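Moving kick-off to midday is killing Skorton

I have been going to watch Skorton since I was small enough to be lifted over the turnstile, and I have never minded losing. We lose a lot. What I mind is losing at lunchtime.

If you missed it, the league has decided that our home games will start at noon this season instead of three o'clock. The announcement went up on August 14, 2023, a Monday, in a paragraph so dull I had to read it twice before I got cross. Something about "matchday flexibility". Flexible for whom? The chap who drives the bread van and finishes at one? My neighbour's two girls, who play their own match on a Saturday morning over at Perrin and used to come straight to ours in their muddy socks with a bag of chips?

The gate for the first noon game was 512. We had 1000 in for the same fixture last year (I remember because they read it out over the tannoy and we all gave ourselves a cheer). It was sunny, Tellevley always bring a decent following, and there were still great big gaps along the far side where you'd normally be fighting for somewhere to lean.

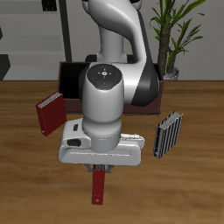
Now, I know the argument for it, and I don't think the people making it are daft. Floodlights cost a fortune. Start at three in January and you need them on for most of the second half, and the clubs at our level are counting every penny. Hirnville nearly went under over their electric bill, or so I was told in the queue for the gents, and I wouldn't wish that on them even after what their centre half did to our winger's ankle. So fine, play at noon in the middle of winter if you must! I'll bring a flask and moan quietly.

But August? It's light until gone eight. There isn't a bulb in the ground that needs switching on.

And then there's the money going the other way, which the league never seems to put in its sums. Half the crowd turned up at five to twelve, went straight in, and left the second it finished because they still had an afternoon to get on with. The clubhouse was dead. Normally you can't get near the bar before a game, and afterwards people hang about for the other results and end up buying a round they hadn't planned on. I had a pint at two o'clock with 15 other people in a room built for a wedding. The pie hatch had run out of the breakfast rolls and was stuck with trays of pies, so I took 4 home, and very nice they were too, but you can't run a football club on me.

I'll admit some of this is habit. My Saturdays have a shape: shopping, early dinner, the walk down past the allotments, the match, home for tea in a good mood or a foul one. Shift the match and the whole day goes wonky. My other half says I should enjoy having the evening free. I've had two of them now and spent both on the settee wondering why it was still so early.

What I'd like is simple enough. Three o'clock until the clocks go back, noon for the dark months if the clubs want it, then three o'clock again in spring. Let each home side choose, even. Skorton would pick three, Perrin might well pick noon because of the parking, and nobody at either ground would be any worse off.

The league is taking comments from supporters until the end of the month. I've sent mine in, and it was quite a bit ruder than this. Please send yours, even if it's only a line, and do it before the Hirnville game, because I would dearly love to see that one with a proper crowd in.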